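Kusthorpe Street Merchants Association
Minutes of the Regular Meeting
Saturday, November 29, 2025
Back room, Pappas Bakery

Present: Bogumił Szewczyk (chair), D. Pappas, R. Lindqvist (minutes), M. Oyelaran, T. Haskell, J. Brekitz (Brekitz Hardware), C. Dunmore (City Public Works, items 3 and 4 only)
Apologies: S. Varga, Lotomberg Books

The chair opened the meeting at 7:35 a.m. A quorum was present.

1. Minutes of the previous meeting

Approved with one correction. Under item 6, "Lotomberg Books to pay the deposit" should read "Lotomberg Books to hold the deposit." Moved Haskell, seconded Brekitz. Carried.

2. Matters arising

2.1 Alley lighting. The fixture behind the hardware store has been replaced. The one at the north end still cycles off after dark. Brekitz has reported it to the utility again and has a ticket number. Remains open.

2.2 Sidewalk planters. Two members have not brought theirs inside for the winter. The secretary will write to both.

2.3 Directory sign. The new panel has the bookstore listed at its old unit. The printer accepts the error and will supply a corrected panel at no charge. Varga to confirm the unit number in writing before it goes to print.

3. Water main replacement, Kusthorpe Street

C. Dunmore presented the revised schedule. Work begins in January at the south end and moves north one block at a time. The length to be replaced is 2,900 feet. Street parking will be removed on the block under excavation and on the block immediately north of it, which will be used for pipe storage and truck access. Sidewalks stay open on at least one side throughout.

Service shutoffs will be scheduled between 10 p.m. and 5 a.m. Written notice will be posted on doors 48 hours ahead. Pappas said that the bakery starts mixing at 3 a.m. and cannot operate without water, and asked for shutoffs on that block to be held to nights when the bakery is closed the following morning. Dunmore said the contractor could agree to this for planned shutoffs but would not commit for the final tie-in, which depends on the inspector. She will send the inspector's contact details to the chair.

Haskell asked who pays for damage to basement entries under the sidewalk. Dunmore said that the contractor will photograph each entry before work starts and that owners should be present. Entries not inspected beforehand will be harder to claim on. Members with basement access are to reply to the secretary with a contact name and phone number.

Oyelaran asked about signs stating that businesses are open. The city will supply these for each end of the closure. Signs naming individual businesses are permitted if they are no wider than 40 inches and do not block the ramp.

4. Loading zone

The present loading zone falls within the first block to be closed. Dunmore proposed a temporary zone on the side street, opposite the pharmacy. Brekitz said that lumber deliveries come on a flatbed that cannot make the turn. Dunmore to check turning clearance and report back before the work starts. Until then the proposal stands as drafted. Dunmore left the meeting at 8:20.

5. Joint purchasing

5.1 Oyelaran reported on shared supplies for the members that serve hot drinks. Paper cups and lids remain on the current order. Cup sleeves will be bought by the case and divided by hand at the coffee shop. Each member will collect its share and sign the sheet. Both brown and tan sleeves are acceptable, and members should not expect one color throughout.

5.2 The last order came to 2,000 sleeves and was split among the participating members in proportion to their payments. Haskell asked that shares be set aside before the shop opens, as pickup during the morning rush had caused delays. Agreed.

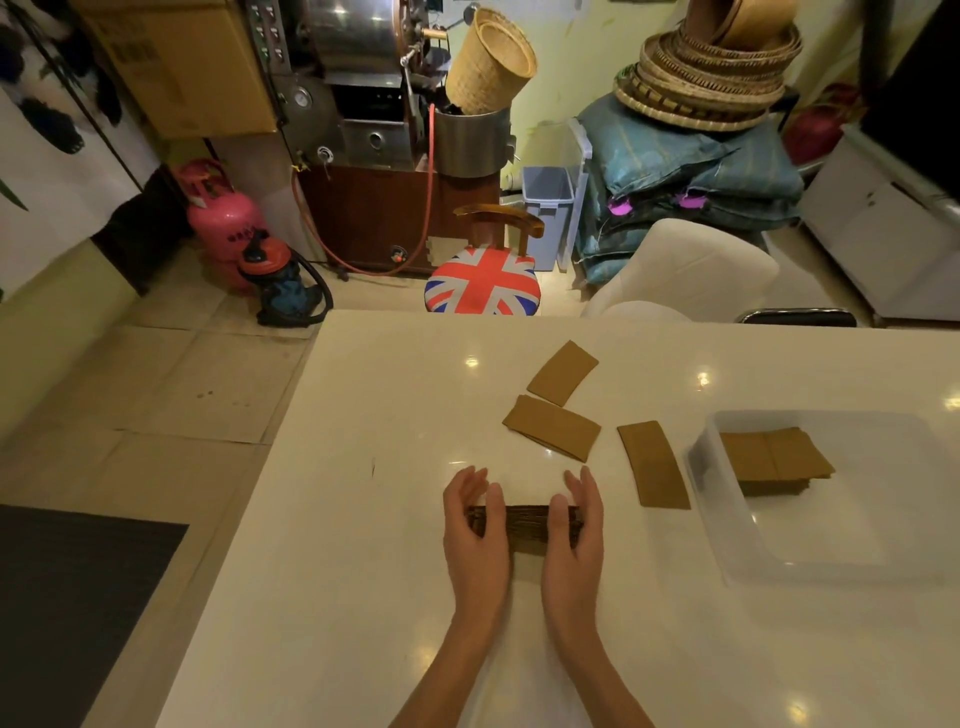
5.3 Trash bags and paper towels. The supplier has raised its minimum order. Brekitz offered to store the surplus in the hardware store basement, subject to the entry being clear during the water main work. Moved Pappas, seconded Oyelaran, that the association accept the higher minimum for one order and review it afterward. Carried, Haskell abstaining.

6. Dues

The chair reported that 4 members have not paid for the current year. Reminders have gone out twice. Under the bylaws, voting rights lapse after the third notice. The secretary will send the third notice by mail, with a copy of the relevant section.

7. Other business

Pappas asked that the back room be left with the chairs stacked, as the floor is mopped after each meeting.

Lindqvist will be away for the next meeting. Haskell will take minutes.

8. Action items

Szewczyk: contact inspector on receipt of details; circulate the city schedule.
Lindqvist: planter letters; third dues notice; collect basement contacts.
Varga: confirm unit number for directory panel.
Brekitz: follow up alley light ticket; send flatbed dimensions to Dunmore.
Oyelaran: revise pickup times and update the sign-out sheet.

The meeting adjourned at 8:55 a.m. The date of the next meeting will be set when the city confirms the start of work.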